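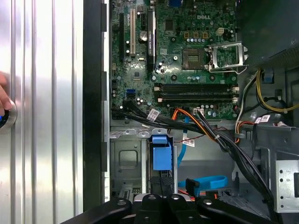 Shop > Workshop & Bench > Desktop Towers > Part-built

Towers Parts Cables & Clips Trade-in Visit the Shop Basket

Dell desktop tower, part-built, with NVIDIA Quadro graphics card

£113, collected from the shop or sent by carrier

We've been selling part-built towers at Clenitz for long enough now to know who buys them, and it's a lovely mixed crowd: people with a processor sitting in a drawer from the last machine, people teaching a son or granddaughter how a computer goes together, people who have one of these at home already and would like a second for the bits. If you're any of those, do read on, and if you were hoping for something to plug in and use this evening then please have a look at our finished towers instead (Bushra Minhas builds those and she is very particular about them).

What you get is the case and its silver ribbed side panel, the green Dell motherboard, the power supply, the internal cabling and the Quadro graphics card already seated in its slot. The processor socket is empty and so are all four memory slots. No hard drive, no Windows, no keyboard or mouse. We'd much sooner say all that plainly up here than have you find out on the living room carpet!

The board

There's a black PCIe slot and a white PCI slot next to the graphics card. I know the old white PCI slot will make some of you very happy, as Tae-yang Jang on our counter is forever being asked for a board that still has one for a sound card or a capture card somebody can't bear to part with. Do measure your card before you order, and allow for the size of the Quadro beside it.

The memory slots are black with little white clips at the ends. Press the clips back, line up the notch and push evenly until they come up to meet the stick. For a drive, look for the blue SATA port beside the memory slots, and bring your own data cable if you don't fancy using what's in the case.

The processor socket has a silver retention bracket with a lever. Open the lever, lift the bracket and lower the chip in flat, without sliding it about. Please don't touch the inside of the socket, even to blow a bit of fluff away. You'll need your own thermal paste and a cooler; we keep Prunell paste behind the counter in small tubes, and one tube will do several machines if you put the cap back on.

Which processor, which memory?

Send us the code from the label on your tower once it arrives, or ask before ordering and we'll read it out to you. The boards do vary from one batch to the next, so I'd be wary of buying memory on the strength of a neighbour's machine that looks the same. Ilse Hoekstra keeps our parts list and can usually answer the same afternoon.

Condition

Used, and priced as used. These came out of offices, so expect scuffs on the case and a scratch or two on the panel. Hwa-young Nam goes through every tower with a soft brush before it's shelved, and tidies the cables, though there are a good many of them and they do wander across the lower part of the case. Have a few minutes with some reusable ties before you fit your drive. We find the Stakix ones easy on the fingers, and a bag of 40 goes a very long way.

A word on working inside

Unplug at the wall, lay the case flat on a table with the board facing up, and take the side panel right off so you aren't fighting it. Keep your screws in a saucer. Good light helps enormously, particularly for the small connectors near the edge of the board, and so does a cup of tea placed somewhere else entirely.

Delivery and returns

Orders placed before noon are packed within 24 hours. We double-box with the panel on. You have 40 days to change your mind, and you needn't give us a reason, though do keep the packaging until you're sure. We can't take back a tower if the socket has been damaged in fitting. If you'd rather have your processor fitted here, Ye-seo Ryu does that at the Won Street shop while you wait.

Five in stock at present. More expected in February.

Sign up to our newsletter for new arrivals and bench offers. You can unsubscribe at any time.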